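Open afternoon at Dosholm, robot handling course

Got there late, missed the welcome and the sandwiches. Bus from Surnholm only goes once an hour and I'd read the timetable wrong. Signed in, badge, straight up the stairs and into the back of a talk that was already on slide nine or so.

The talk was by Siu-fong Chu, who runs the second-year project. Quick speaker, good on the dull bits. Main point: picking up odd shapes is still the hard part for students, and most of the marks are for how you plan and write up the job, so a group can have a bad run on the day and still do well. 29 students this year, up a fair bit. They keep a log of every attempt and the wall chart by the door said 1,856 since January. Somebody asked how many were clean. 586, she said, no fuss about it. I liked that.

Then through to the workroom. Carpet, grey walls, yellow shelving. Smaller than I'd pictured. Everyone talks quietly in there, I kept my questions for the corridor. 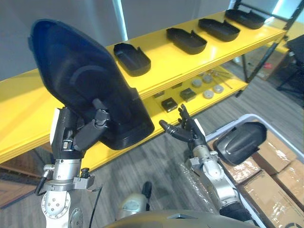
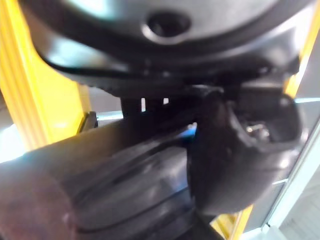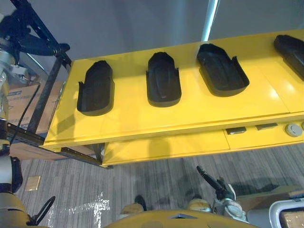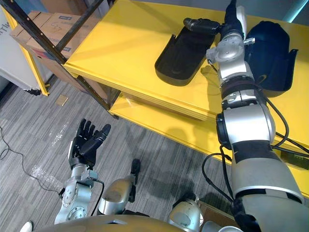 Project work in the handling room, Dosholm.

Two students took me through the planning side afterwards. Each group gets a part list, an order of work and a sheet for what went wrong, filled in by hand then typed up later. The sheets are the best thing I saw all day. "Came in too low." "Thumb first next time." "Same again, no idea." Ought to be pinned up where visitors can read them.

Asked about the hands. Five fingers is more than the job needs, one of them said, but you learn more from it. The other one didn't agree and they were still at it when I left the table. Neither would tell me which group was ahead.

Had a quick look in at the Plineck room next door, mostly first years and soldering. Busy, hot, windows shut. A lad there was stripping cable with real patience. Didn't stay long enough to be fair to it.

Notes for our own club, before I forget:

Log every go, even the bad ones. We dont.
Write the sheet before you touch anything.
About 1,000 attempts before they trusted their own numbers, so stop fretting over our twelve.
Ask Siu-fong for a blank copy of the sheet (she offered, I forgot to leave my adress).

Tea at the end, decent cake. Ran for the ten past five and got it.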